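An Afternoon at the Clekham Open Day

So I finally made it to the Clekham open day! I'd been meaning to go ever since I read about it in a newsletter last spring, and this July I had a free afternoon and a half tank of gas, so off I went. Parking was a pain (I ended up 4 blocks away, behind a tire place) but getting in was free, and they hand you a sticky name badge and a paper map with the stops marked on it. I never did find the one labeled Mokovau. If you did, please write and tell me what it was.

First stop was the big hall with the conveyor belts, which was loud and crowded and smelled like popcorn, and I didn't stay long. The room I really wanted was upstairs: room 109, where they teach robots to handle small household stuff. Jana Oltmanns was running it when I came in, and she talks fast and answers everything, even from the kid who kept asking if the robot could do his math homework.

The idea is that a person holds the gripper by hand and does the job while a camera on it records, and then the recordings go off to train the actual arm. I had pictured something way more high tech! You stand at a table, you pick things up, you put them down, and then you do it again. Jana said they'd saved around 3,000 of these little runs so far, and the goal for the day was to add 200 more with visitors at the handles.

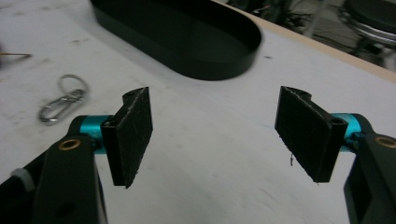
Gripper, key ring, tray. The brass rings are on the arms of the gripper.

I waited my turn behind a very serious retired couple (she was good at it, he was not, and they were both keeping score). The grip is lighter than I expected but your wrist gets tired in a hurry. I kept wanting to look at my own hand, and Jana kept telling me to watch the fingertips and slow down. I'm a fast mover in general, so this was hard for me. She said the fast runs are a headache to use later and she'd take one slow, boring one any day.

I asked her why keys, and she said small metal things that lie flat are a good test of how low a person is willing to bring the fingers. People get nervous close to the table and stop too high. I sure did.

There's a brown zippered case too, and I liked that one a lot better. It's padded and rounded, so it felt like there was more to aim at.

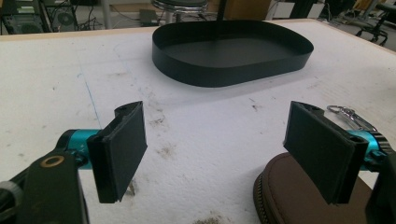 Lunch, and the rest of the building

The food truck out back was called Sequeira and I had the egg sandwich, which was great, messy and gone in five minutes. Eat early if you go, the line was awful by one o'clock.

After that I wandered over to the Ollamby wing, where a packing machine was supposed to be running. It was down for most of the time I was there, so I got a nice long talk about belts from a guy in a green vest and a free pencil. Then back upstairs for one more try at the gripper, because I couldn't let it go. The retired couple was back in line too!

If you're thinking of going next year, wear comfortable shoes and go straight up to 109 before it fills up. I left a little after three with a sore wrist and the pencil.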